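Gemness workshop notebook – Mullgate bench
2025-09-27

Finish trials for the Rivside reading tables, continued. The first set of samples was sanded to 180 grit and given one coat of Hájek hard oil. Coverage was acceptable, although two samples showed lap marks near the end grain. These have been set aside.

The second set was wiped down, left for 30 minutes and oiled along the grain with a lint-free cloth. Excess was removed after 23 minutes. The lap marks did not recur. Colleagues are asked to follow this order until further notice.

Stock on hand is 600 ml of oil. The full order requires 2000 ml, and the remainder should be requested before the tabletops are delivered in December.

Outstanding: water-ring test on both sets; decision on a second coat – Rivside prefers a low sheen. Used cloths are to be laid flat outdoors to dry and never left in a heap.
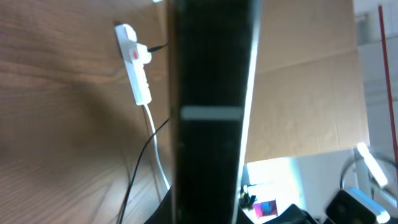

Brown wood grain, left side.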